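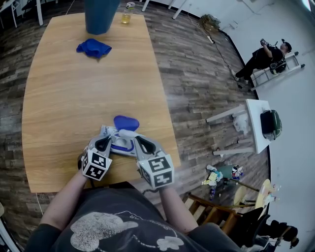
Wer kann am Besuchstag als Teilnehmerin oder Teilnehmer mitmachen?
Mitmachen kann, wer volljährig ist, beide Hände ohne Beschwerden benutzen kann und sich auf Deutsch verständigt. Vorkenntnisse in Robotik oder Programmierung werden nicht verlangt.

Aufruf zur Teilnahme: Besuchstag Greifen und Handhaben bei Dusine

Dusine entwickelt Verfahren, mit denen Roboterarme Handgriffe aus dem Haushalt lernen. Die Grundlage dafür sind Aufnahmen von Menschen, die solche Handgriffe mit zwei handgeführten Greifern ausführen. Im November öffnen wir unsere Räume für Besucher und suchen dafür 58 Personen, die an den Tischen selbst arbeiten. Die übrigen Besucher sehen zu und können Fragen stellen.

Der Besuchstag gehört zum Projekt Skiltier. Bisher liegen im Projekt 816 Aufnahmen vor, verteilt auf 113 verschiedene Aufgaben. Viele davon stammen von wenigen Personen, die inzwischen geübt sind. Uns fehlen Aufnahmen von Leuten, die die Greifer zum ersten Mal in der Hand haben und eine Aufgabe so angehen, wie sie es für richtig halten.

Was Sie tun

Sie sitzen an einem Tisch und führen in jeder Hand einen Greifer. Die Markierungswürfel an den Geräten dürfen während der Aufnahme nicht mit der Hand oder dem Ärmel verdeckt werden. Eine Aufgabe dauert wenige Minuten und wird mehrmals wiederholt. Zum Programm gehören unter anderem:

Packung Feuchttücher aufnehmen, Deckel öffnen und wieder schließen
Tuch auseinanderlegen und falten
Glas mit Schraubdeckel versetzen
Gegenstände vom Tisch in einen Behälter räumen

Welche Aufgaben Sie bekommen, legen wir vor Ort fest. Wenn etwas herunterfällt, läuft die Aufnahme weiter. Auch misslungene Versuche werden gespeichert und später als solche gekennzeichnet.

Nach der Arbeit am Tisch gehen Sie mit der Gruppe zur Vorführung. Dort läuft Atia, unser Versuchsaufbau mit zwei Armen, mit einem Modell, das aus den vorhandenen Aufnahmen gelernt hat. Gezeigt werden vier Aufgaben. Eine davon beherrscht Atia noch nicht zuverlässig – das Falten. Wir zeigen sie trotzdem.

Ablauf

Es gibt eine Gruppe am Vormittag und eine am Nachmittag. Planen Sie vier Stunden ein.

Anmeldung und Einverständniserklärung
Einweisung in die Greifer, mit Probeaufgabe
Erster Block am Tisch
Pause
Zweiter Block am Tisch
Vorführung und Rundgang
Kurzer Fragebogen

Die Blöcke dauern jeweils 50 Minuten. Sie können jederzeit unterbrechen oder aufhören. Die Vergütung für den begonnenen Block wird dann trotzdem gezahlt.

Voraussetzungen

Mindestalter 18 Jahre
Sehvermögen ausreichend für Arbeiten auf Armlänge, Brille ist kein Hindernis
Keine akuten Verletzungen an Händen, Handgelenken oder Schultern
Bereitschaft, dass Hände und Unterarme gefilmt werden

Linkshänder sind ausdrücklich gesucht. Bitte tragen Sie kurze oder eng anliegende Ärmel und legen Sie Ringe, Uhren und Armbänder vorher ab. Schließfächer sind vorhanden.

Wer schon einmal bei Skiltier mitgemacht hat, kann sich dieses Mal nur als Zuschauer anmelden.

Vergütung

Für die Teilnahme an beiden Blöcken zahlen wir 179 Euro. Wer nur einen Block mitmacht, erhält die Hälfte. Das Geld wird überwiesen, Barzahlung ist nicht möglich. Fahrtkosten übernehmen wir nicht. Getränke und ein Imbiss in der Pause sind frei.

Aufnahmen und Datenschutz

Aufgezeichnet werden die Bewegungen der Greifer und das Bild vom Arbeitsplatz. Ton wird nicht gespeichert. Gesichter, die im Bild auftauchen, machen wir vor der Weiterverarbeitung unkenntlich. Namen und Kontodaten liegen getrennt von den Aufnahmen und werden nach Ablauf der gesetzlichen Fristen gelöscht. Sie können Ihre Einwilligung auch nach dem Besuchstag schriftlich widerrufen.

Die Auswertung erfolgt gemeinsam mit Weerakoon, unserem Partner für Software. Eine Weitergabe an andere Stellen ist nicht vorgesehen.

Anmeldung

Melden Sie sich über das Formular auf dieser Seite an. Geben Sie bitte an, ob Sie vormittags oder nachmittags kommen möchten und welche Hand Sie bevorzugt benutzen. Zuschauer wählen im Formular das Feld »nur Besuch«. Zusagen verschicken wir in der Reihenfolge der Eingänge, Absagen ebenfalls – niemand bleibt ohne Antwort. Den genauen Termin und die Wegbeschreibung erhalten Sie mit der Zusage.

Die Räume liegen im Erdgeschoss und sind stufenlos erreichbar. Hunde können nicht mitgebracht werden, Assistenzhunde ausgenommen.

Stand: 27.7.25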